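How Does a Robot Know Where Its Hand Is?

Close your eyes for a second. Now touch the tip of your nose with one finger.

You probably got it on the first try, or close to it. You didn't have to look, and you didn't have to think, "First I will bend my elbow, then I will turn my wrist a little." Your body just did it. Your muscles and joints are always sending little messages up to your brain that say how bent or how straight they are, and your brain adds all of those messages together without even bothering to tell you about it.

A robot arm has to do the same sort of thing, and it has to do it with a computer program. Let's follow one small job from start to finish and see what the program is up to the whole time. The job is picking up a card from a table. It sounds easy (you could do it while eating a sandwich), but there is a lot going on inside!

Step one: Where are my joints?

A robot arm bends in certain places, just as yours bends at the shoulder, the elbow and the wrist. In many small robot arms, each of those bending places has a motor called a servo. A servo is a motor that can turn to a certain spot and stay there. It can also tell the computer which way it is turned right now.

The servos in our story can point in 4,000 different directions around one circle. Think of a clock. A clock face has 60 little minute marks around the edge. Now imagine a clock with 4,000 marks squeezed around it, and you will see how carefully a servo can measure. When the program asks, "Where are you?" the elbow servo might answer, "I'm at mark 475." That's all it says. It doesn't know it is an elbow, and it has no idea there's a table nearby.

So the program has to take all those numbers, one from each joint, and work out where the hand has ended up. It knows how long each piece of the arm is, because a person measured the pieces and typed the lengths in. With the lengths and the bends together, it can figure out the exact place where the fingers are. Grown-ups who build robots call this forward kinematics (say it like this: kin-uh-MAT-iks). You can call it "adding up the bends" if you like, and they will know what you mean.

Step two: Where is the card?

Knowing where your own hand is only gets you halfway. You also need to know where the thing is that you want to pick up.

Many robots use a camera for this. But a camera doesn't see a card. It sees thousands and thousands of tiny colored dots called pixels, and every dot is just some numbers for how red, how green and how blue it is. A part of the software called perception looks through all those numbers for a patch that might be a card. Are there lots of blue dots close together? Do they have straight edges? Are there four corners?

People help the program learn this by showing it pictures and marking where the card is in each one. Inês Morais, who writes a program called Vesteo for picking up small things, showed hers 116 pictures to begin with. At first it thought her blue coffee mug was a card. After more pictures, with the mug in some of them, it got better at leaving the mug alone.

Step three: How do I get there?

Now the program knows two places: where the hand is and where the card is. Next it needs a path between them, and working out that path is called planning.

You might think the best path is always a straight line. Try this. Put a tall cup on a table, put a coin behind it, and move your hand straight toward the coin. Bump! You need to go up and over, or out to the side. A planning program tries out paths in its imagination (well, in its numbers) before the arm moves at all. It throws away the ones that would hit something, and it keeps a good one.

With two arms, planning gets trickier, and a lot more interesting. Each arm has to stay out of the other one's way, even when they both need to be in the same small space. It's like two people reaching into one bowl of popcorn. You and your friend can look at each other and say, "You go first." Robot arms can't do that unless someone has written it into the program.
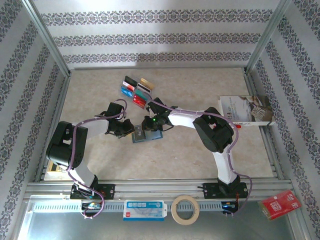
Two robot arms reach toward the middle of the table, with a small blue card between their grippers.

A gripper is a robot's hand. When two of them come that close together, the program has to check both arms again and again. It asks every joint for its number, adds up the bends for one arm, adds up the bends for the other, and makes sure there is still a gap between them.

Step four: Am I doing it right?

The last part is called control, and it goes on the whole time the arm is moving. The program says, "Elbow, go to mark 488." A moment later it asks, "Where are you now?" Perhaps the elbow says 475. That's 13 marks short, so the program gives the motor a bit more push. Then it asks again, and pushes a bit less as the elbow gets closer, so that it doesn't zoom right past.

This asking and fixing is called a feedback loop. You use one whenever you fill a glass of water. You watch the water rise, and you slow down near the top. If you shut your eyes, you'd have no feedback, and you would soon have wet socks.

Try it yourself: be the robot

You need a friend, a playing card and a table.

One of you is the robot. Sit at the table and close your eyes. The other one is the software. Put the card somewhere the robot can reach, and then give directions using only small, plain commands, such as "move your hand left a little," "stop," "down," "close your fingers."

The robot must do just what it is told and nothing extra. If the software forgets to say "stop," keep going (gently, please!). When you've picked up the card, trade places.

For a harder game, let the robot use both hands, and pass the card from one hand to the other before putting it down. You'll need a name for each hand, or your robot will get very mixed up.

Words to know

Servo: a motor that can turn to a certain spot and report where it is.
Gripper: the part of a robot arm that grabs things.
Perception: the part of the software that finds things in camera pictures.
Planning: choosing a path before moving.
Feedback loop: checking, fixing, and checking again.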